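Two-Arm Suturing Cell, Bay 53 — Inspection Checklist with Comments
Skerari bench, Hennessy building
March 29, 2023 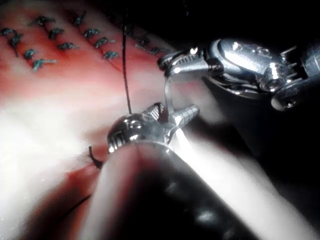 Both instruments over the practice pad, needle between the tips.

1. Emergency stop, both buttons
OK. Arms held position on each press.

2. Arm mounting bolts
OK. Paint marks still line up.

3. Upper instrument, wrist pulleys and cables
OK under the magnifier. No broken strands. Wiped down.

4. Lower instrument, jaws
Watch. Serrations are fine, but the jaws close a little slower than the upper pair. Use count is 666. Look again at 737 or sooner if the needle slips.

5. Lower instrument, shaft
OK. No scratches through the black finish. Clean with the lint-free wipes only — the blue towels leave fibers.

6. Wrist camera
OK. Focus left where it was set in February. Anything very close to the lens will be soft at this setting.

7. Bench light
Needs work. Glare on the pad washes out part of the surface. Lower the lamp arm and tilt it toward the wall, then check the view again before the next run.

8. Practice pad
OK for use. Old knots may stay on as long as there is clear room for the next row. Clips tight.

9. Needle and thread
Black thread, curved needle. Count needles in and out on the Cleltis sheet.

10. Idle hold test, 30 minutes
OK. No drift on either arm.

Open items: 4 and 7. Spare instrument ordered from Flonitetti, not yet received.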